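Station 12

The task sheet from Drilora was one page. Clear the white table, return the items, repeat. Target: 100 accepted episodes. Kylie Wihongi read it twice and picked up the grippers.

"Notebook first," said Rhys Nepia, who kept the log.

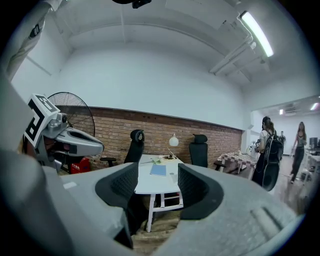
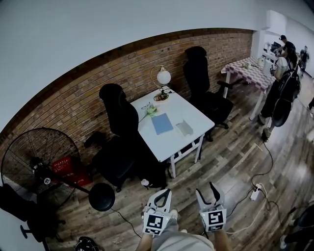 The notebook, the glasses and the lamp, with both grippers in hand.

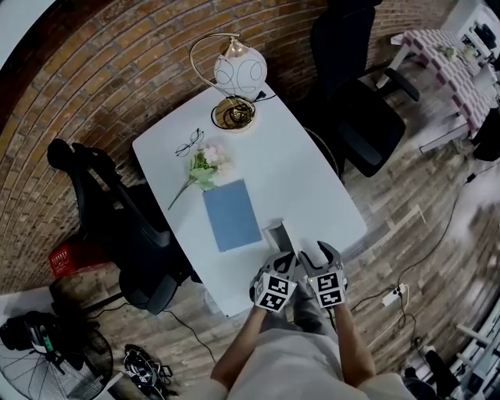 An episode opened with both markers in view and closed with a two-second hold. Hesitation was permitted. Talking was permitted. Correcting a grasp after contact was permitted but had to be flagged, and Kylie flagged a good many.

At episode 41 the log returned a note from the training side, signed M. Grimshaw. Operator pauses before the glasses. Mean pause rising. Is there an obstruction?

"Is there?" Rhys asked.

"They're my father's spare pair - or the same model."

He typed: no obstruction.

The reply took 12 minutes. Keep the pause, it said. The policy has started to do it too, and it drops fewer.

Kylie flexed her fingers and set the jaws to open.

"Forty-two," said Rhys, and started the recording.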